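Reuse Before Recycling: Textile Sorting at the Zendport Community Exchange
Project report, Department of Environmental Studies
Submitted by Kobe Dijkstra
May 23, 2020

1. Background

The town of Zendport closed its last clothing bank in the Oser district two years before this project began. Residents who wished to dispose of used clothing were directed to the Community Exchange on Willems Street, a reuse center that had until then handled mainly furniture and books. The exchange accepted the additional work without a written procedure for sorting textiles. Staff decided at the counter whether an item should be offered for resale, passed on to a fiber recycler, or discarded.

The purpose of this project was to examine how those decisions were made and to determine whether a simple set of written criteria would reduce the amount of clothing sent to disposal. The project did not consider the price of resale items or the cost of transport.

2. Method

The work was carried out in two stages. In the first stage, incoming bags were weighed and their contents recorded as they were sorted in the usual manner. In the second stage, staff sorted incoming clothing with the help of a one-page guide prepared for the project. A total of 3,505 items were recorded across both stages. Shoes, bedding, and curtains were excluded.

The guide asked staff to consider fabric condition first, then fastenings, then stains. Records were kept in Vuro, the inventory program already in use at the exchange, so that no additional software had to be learned. Each entry consisted of a garment type, a color, a condition grade, and a destination.

Condition grades proved difficult to apply evenly at first. A trial was therefore held in which 100 items were graded separately by two members of staff. They agreed on 82 of them. Most of the remaining cases concerned knitwear, where one grader treated light surface wear as acceptable and the other did not. The wording of the guide was revised before the second stage began.

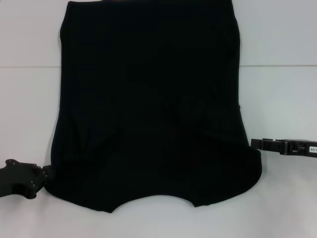 Color had a greater effect on sorting than had been expected. Light garments were graded quickly, as stains and thin areas could be seen at once, while dark items were frequently set aside for a second look. A black garment laid flat on a white table shows its outline very clearly, but its surface gives away little more than soft creases and overlapping layers. For this reason the revised guide instructs staff to check dark clothing by hand as well as by eye, and to hold thin fabrics up to a window.

3. Results

The share of clothing sent to disposal was lower in the second stage than in the first. The change was largest for knitwear and children's clothing and was barely noticeable for coats, most of which had been accepted for resale from the start. Sorting took longer when the guide was introduced, although staff reported that the difference became smaller with practice.

Deliveries were uneven. December brought far more bags than the sorting area could hold, and part of the intake was stored in the furniture hall – a measure that caused several bags to be recorded late. These entries were kept in the totals but left out of the comparison of sorting times.

4. Limitations

The two stages took place in different seasons, and the clothing received was not the same in each. Part of the improvement may reflect this difference. The study also relied on a small group of staff, all of whom knew that their decisions were being recorded.

5. Recommendations

It is recommended that the exchange adopt the revised guide and post a copy at each sorting table. The light above the rear table should be replaced with a brighter one. Condition grades should be reviewed once a year by means of a shared trial similar to the one described in Section 2.

The recycler's acceptance rules should be attached to the guide. During the project these rules were kept in the office, and staff at the counter did not always have access to them.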